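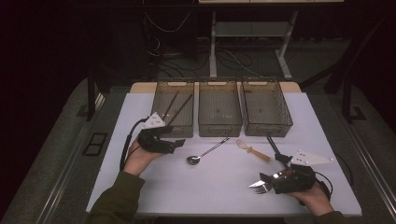
*Cutlery sort with the handheld pair: knife and fork in the right gripper, chopsticks in the left basket.*

## Your first sorting task

I love this one as a starter — it's quick to lay out and you learn loads!

1. Line up three baskets along the far edge of the table.
2. Scatter the cutlery in front and plug in both grippers.
3. Squeeze slowly. Thin handles like to roll, so pick them up near the middle.
4. Save each run. The kit holds up to 50 before you need to copy them off.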